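Section 4: Sorting and setting out your caps

Okay, so you've got the Restetier rack up on the wall (if you haven't, go back to Section 3, I'll wait). Now comes the part I like best, which is getting all those hats out of the closet and deciding where they're going to live. I've done this in three different apartments now and I've settled into an order that works for me. Give yourself 30 minutes for a normal collection, more if you're the kind of person who has to try every single one on again. I am that kind of person.

Before you start

You'll need a table you don't mind clearing off, something flat to work on like a silicone mat or a folded towel, a shallow tray, and a soft brush. The tray is for pins, clips and loose tags. I skipped it my first time and stepped on a pin two days later, so please use the tray!

4.1 Laying out

1. Wipe the table and let it dry all the way. Cotton picks up every crumb and every bit of old coffee.

2. Put the tray in a back corner where your elbow won't find it.

3. Lay your mat near the front, on the side of your good hand. It doesn't have to be straight - mine never is.

4. Bring out a few caps at a time and set them crown up, brims toward you. Four is plenty on a small table. Any more and they start piling on top of each other, and then you're just looking at your closet again.

5. Keep the same colors near each other if you can. Don't fuss over it yet, you'll be moving them anyway.

Note: Dark gray and black look alike under a warm bulb. Carry them over to a window before you decide which is which.

4.2 Checking and shaping

6. Move one cap onto the mat. Only one! The mat is for the cap you're working on and everything else waits.

7. Brush it from the top button down to the brim, then flip it and brush the sweatband.

8. Check the back strap. Close it to the size you wear and tuck the loose end in so it won't snag on the hook next door.

9. If the crown has caved in, push it out from the inside with your fist and hold it there for 15 seconds or so.

10. Curve the brim gently with both hands, a little at a time.

Caution: Older caps can have cardboard in the brim. Don't soak these and don't bend them hard. I creased a favorite back in July and the line is still there.

4.3 Moving to the rack

11. Hang your everyday caps on the lower hooks and the special ones up top.

12. Hook each cap by the strap opening, brim down. If the strap is stiff, use the wide hooks from the small bag of spares.

13. Leave a finger's width between brims, then go back to step 4 with the next batch.

Note: If you bought the turning stand, it spins a full 360 degrees, so load both sides evenly or it'll lean. Mine did, for weeks, before I figured out why.
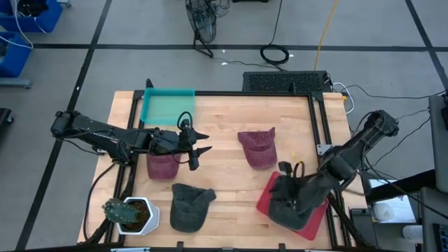
Fig. 4 - Maroon and dark gray caps on the table, with the tray in the back corner and the red mat near the front.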